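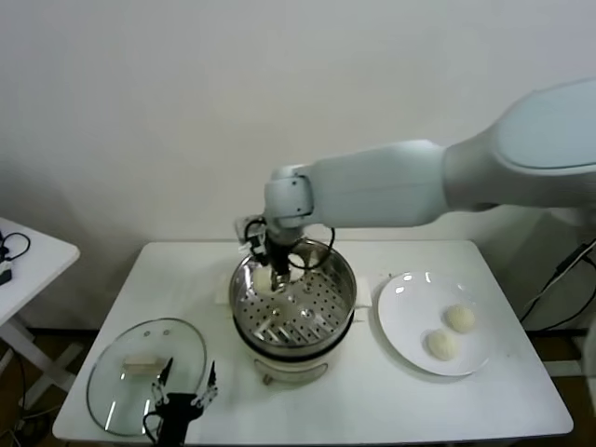
Steamed bun in a steel steamer pot

Hudent folding trolley review: one summer of festivals, fetes and firework nights

By Alina Moldovan
Tue 24 October

I've wanted a festival trolley for years, mainly out of envy. You know the feeling - you're dragging a tent, a cool box and somebody's abandoned wellies across a field, and a family glides past with the whole lot in a little wagon, plus a child asleep on top. So in February, with three outdoor weekends already booked, I bought the Hudent.

It's a fabric wagon on a folding metal frame, in a green that looked like olive online and is much nearer to pea in daylight. I've come round to it. You can spot it from the far side of a car park, and we did need to.

Putting it up takes seconds. You pull the two ends apart, press the floor down until it clicks and drop the base board in. Folding it again is the same thing backwards except that the handle has to be tucked in first, and I forgot that every single time until July. It has a strap to hold it shut and a carry bag, which I have already lost.

The first proper outing was the Maditz food and music weekend, a lovely small do with 2,000 people, two stages and far too many good things to eat. Our pitch was 300 steps from the car (my sister's watch told us, twice) and we did the lot in one trip! Tent, chairs, sleeping bags, a crate of food and the big water carrier. It was heavy to get going, but once the wheels were turning I could pull it with one hand and hold a coffee in the other.

The wheels are the best bit. They're wide and a bit squashy, and on grass and gravel they just roll over everything. Mud was a different story. It tipped down on the Saturday night and by Sunday the track out was porridge, so the front wheels clogged and stopped steering, and I ended up pulling it backwards to the car. Soft sand is no better. We took it to the Derkalix beach cinema in August and carried it the last stretch between two of us, grumbling.

A few smaller moans. The handle is too short if you're tall - my brother-in-law kept clipping his heels. The cup holders are made for slim cans, so a proper travel mug sits there at an angle until you hit a bump. And there's no cover in the box. I paid another £10 for the rain cover, and I think at this price it should be included. It's a good cover though, elasticated all the way round, and it kept the bedding dry through that Saturday.

I did look at the Fan wagon as well, which a friend has. Hers is lighter and goes flatter, so if you've got a small boot or you're coming by train I'd go for that one. The wheels are narrow hard plastic and it rattles like a tea tray, and she doesn't put anything really heavy in it. For a few blankets at an open-air theatre it's plenty.

Ours has a bit of rust on one hinge now and the stitching is starting to go on an inside pocket. The guarantee is 2 years so I've sent them a photo of the pocket and I'm waiting to hear. Otherwise it's held up well, and it's been to the tip, the allotment and a christening in between.

Would I buy it again? Yes, but with the cover in the same order. It's coming out next for the village bonfire, filled with flasks and spare coats.

More in Days Out

Camping chairs that don't sink
What to pack for an outdoor cinema night
Maditz weekend: where we ate and what we'd skip
Cool boxes compared: hard or soft?
Open-air theatre with small children
Firework nights by bus and train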